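Nosness Shared Workshop
Frequently Asked Questions: The Kitchen Arm Build
Last revised 2020-02-24

What is the Kitchen Arm Build?

The Kitchen Arm Build is a member project of the Nosness Shared Workshop. Its purpose is to set up a jointed arm with a gripper that can move small items on a kitchen counter. Work is carried out partly in simulation and partly at the benches in Room 15. The project is led by Ritva Eskola. Lenni Peltonen is responsible for electrical work and bench safety.

Who may take part?

Any member who has completed the general workshop orientation may join. Members who wish to work on the powered arm must also complete the bench safety session given by Mr. Peltonen. The simulation group has no additional requirement, and members may take part in it from home.

Do I need to know how to program?

No. Several tasks call for no programming at all, including cable routing, printing of brackets, and measuring of household items for the simulated kitchen. Members who want to write motion routines should be comfortable reading and changing short scripts. The group keeps a set of starter scripts under the name Gamel, which may be copied and altered freely within the project.

Why is a simulated kitchen used?

A routine that sends the arm into a cabinet door in simulation costs a few minutes. The same error at the bench may cost a gearbox. For this reason every new routine must be run in the simulated kitchen before it is tried on hardware. The model contains a wood countertop, green cabinets, a window and a small number of loose items, such as a bowl of blueberries and a glass bottle. Members may propose further items, provided that they supply measurements.

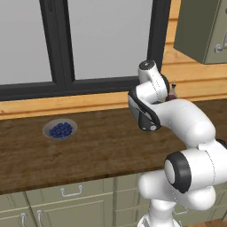

Routines are accepted for bench testing once they have completed 22 runs in a row without contact between the arm and any fixed surface. A run that is stopped by hand does not count – the series must begin again. Results are entered in the project log under the name of the member who wrote the routine.

What computer do I need to run the simulation at home?

A desktop computer with a separate graphics card is recommended. Laptops will run the model at reduced detail, and this is acceptable for checking motion paths. Members without a suitable computer may reserve one of the two workstations next to the Manninen bench. Reservations are made on the sheet at the front desk.

May I build my own arm at home?

Yes. The drawings for the Stendov bracket set, which holds the base of a small arm to a countertop, are available to all members. Please note that the drawings assume a countertop with a clear underside. Drawer runners, sink clips and lower cabinet rails will interfere with the clamp and should be checked before any parts are cut. The workshop does not inspect home builds and accepts no responsibility for them.

What does the project cost, and who pays?

The budget for the current phase is 4,000 euros, of which 3,953 has been committed. Members are therefore asked not to order parts on the project account without written approval from Ms. Eskola. Consumables such as filament, wire and fasteners are covered by the ordinary membership fee. Parts bought privately remain the property of the buyer and should be labeled.

What are the safety rules at the bench?

The emergency stop must be within reach of a second person whenever the arm is powered. No one may place a hand inside the marked area while a routine is running. Glass and open liquids are not permitted in bench tests, even where the simulated version of a routine includes them – plastic bottles of similar size are kept in the cupboard below the bench. Long sleeves must be rolled up and lanyards removed.

When will the arm be shown to the public?

A demonstration is planned for June, subject to the progress of the bench tests. Members who wish to help with the demonstration should give their names to Mr. Peltonen.

How do I report an error in the model or the scripts?

Please write the error in the project log with the name of the script, the date and the steps needed to repeat it. Urgent faults in the hardware should be reported to the front desk in person, and the arm should be left switched off with the red tag attached to the power lead.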